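Section 4: Getting both arms to share one planning scene

Updated 08/09/2020

By now you should have both drivers running and each arm answering on its own. If you skipped ahead, go back and finish Section 3 first (I know, I skip ahead too). In this part we load the two arms into a single scene so the Stinwood planner stops treating them like strangers. I'm using the Lillmont layout all the way through, which means two arms on one rail, a hanging rack at the back and a tray on the floor. If your cell looks different, swap in your own layout file and most of this still works.

1. Stop both drivers. Leave the arm power on but close any jogging window you've got open. I've lost a whole morning to a jogging window I'd minimized!

2. Open the scene file and find the block called rail. Each arm needs its own mount offset, measured in millimeters from the left end of the rail to the center of the base plate. Measure it with a tape. Don't copy the number out of the old file, even if it looks right.

3. Add the second arm with the prefix right_ on every joint. Stinwood will happily load two arms with the same joint names and then send all the moves to whichever one it read last.

4. Start the planner with scene checking turned on. You'll see it count up to 1,104 collision pairs and then drop the ones that can never touch. Mine takes nearly 2 minutes. Go get coffee, it isn't stuck.

5. Load the rack as two uprights and one bar. I tried a single big box at first, and the planner decided the whole back of the cell was a wall, so neither arm could reach anything on a hanger.

6. Now the soft stuff. Bags, straps and cloth go in as "loose" objects, and the planner pads them for you. The padding is set by loose_margin, and I keep mine at 600 (that's tenths of a millimeter, so 60 mm all around). Go smaller only after you've watched a few slow runs.

7. Set the speed cap to low and send both arms to their ready poses one at a time, left first.

Caution: Keep a hand on the stop button for step 7. A wrong mount offset looks perfectly fine on screen right up until one arm swings into the other one's space.

Note on cables: the planner knows nothing about them. Stinwood models links, joints and grippers, and a cable clipped along the outside of an arm is invisible to it. I limit the wrist roll in the joint file so a loop can't wind itself up, and I leave enough slack at the elbow for the full bend. Check the slack by hand every time you change a pose.

Note on perception: if you run the Thibodeau segmenter, give it one look at the rack with the arms parked well away before you turn on live updates. It likes to merge neighboring bags into one blob when their straps overlap. Raising split_score to 970 fixed most of that for me, though two dark items side by side still fool it now and then. When that happens I draw the boundary myself in the scene editor and lock it.

If a plan fails with "start state in collision," look at the gripper nearest the rack before you touch anything else. Nine times out of ten it's sitting inside the padding of a hanging item. Back it off a little with the Semley pendant, refresh the scene and plan again. If it still fails, turn on the padding overlay and you'll see which object is complaining.

Once both arms plan cleanly, save the scene under a new name and move on to Section 5, where we teach the grasp poses. 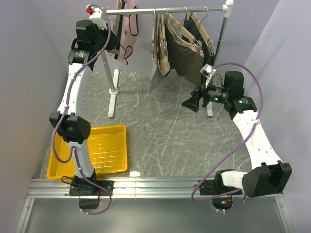

Figure 4. Lillmont layout: two arms on the shared rail, bags on the rack, yellow tray at left.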